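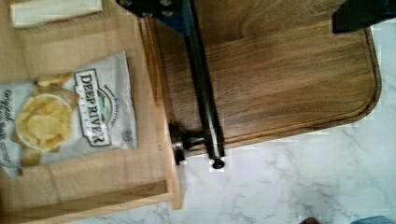 # Hevside Kitchen Chores

Data card, version 2
Last changed 18 June 2023
Maintained by Irena Chmielewska

## Summary

Hevside is a set of recordings of a two-finger gripper doing small kitchen jobs on ordinary counters. It was made to answer a narrow question: can a machine put away groceries and clear a counter well enough that a person doesn't have to redo it? For most of the jobs in the set the answer is still no. For a few it is yes, if you are willing to wait.

The recordings come from one kitchen at Stodance and one rented apartment. There are 13 chores. Each was tried 20 times under remote control by a person and 20 times by the trained policy, with the same starting layout for both.

## What is in it

- Wrist camera video, color only
- Joint positions and gripper opening
- A short written instruction for each attempt
- A pass or fail mark, plus a free text note from whoever reset the counter

No audio. Depth was recorded in February but the files were out of step with the video, so they were dropped.

## Chores

Unpacking a paper grocery bag, moving a bag of chips to a shelf, wiping a cutting board, putting a cutting board upright in a rack, closing a drawer, loading mugs, folding a dish towel, and six others listed in `chores.txt`.

Packages are real ones with their labels left on. Chip bags, paper bags and cutting boards turn up together often, on wood and on stone, and the policy has to tell them apart from whatever angle the wrist happens to be at.

## Results so far

Closing a drawer: 18 of 20 for the policy. This is the best result in the set and it is also the easiest chore.

Chip bag to shelf: 13 of 20. A pass means the bag is on the shelf and still sealed. The usual failure is a grip on the flat middle of the bag, where the fingers slide off. Pinching the top seal works much better, and the person driving the arm learned that in a few tries. The policy does it sometimes.

Unpacking a paper bag: 2 of 20. The paper moves when touched, folds over the items, and hides them from the wrist camera. We don't have a good fix. Steiner, who did most of the remote driving, got 18 of 20 on the same job but found it tiring and slow.

Wiping a cutting board was marked by eye. Boards with a juice groove were harder for both. The flat part comes clean and the groove doesn't - a sponge held between two stiff fingers can't follow the corner.

Time is not part of the pass mark. It probably should be. A chore that takes a person a few seconds can take the arm minutes, and the pass rates above say nothing about that.

## Known problems

- The fingers cover part of the view in nearly every clip.
- Shiny packaging causes glare under the ceiling lights in the apartment kitchen.
- Two people marked pass and fail, and they did not always agree on towels.
- No wet floors, no glass, no knives, nothing hot. Don't read the results as covering those.

## Use

Free for research and teaching. Please don't use the pass rates to sell a product. The loader is written for Floturano and needs the `wrist` option turned on:

 floturano load hevside --view wrist

Corrections are welcome. Give the chore name and the attempt number.

This site uses cookies to remember your settings. By continuing you agree to our cookie policy. Accept | Manage

Comments (3)

**pkettle**
Does the chip bag chore count as a fail if the chips get crushed? I'd want my money back.

**Irena Chmielewska**
No, only if the seal opens. We didn't have a way to judge crushing without opening every bag. Version 3 might weigh in on grip force if we can get the sensor working.

**dorval_m**
We see the same thing with paper bags in our lab. Cutting the bag down to half height helped a lot, though I guess that's cheating. Is the mug chore top rack only?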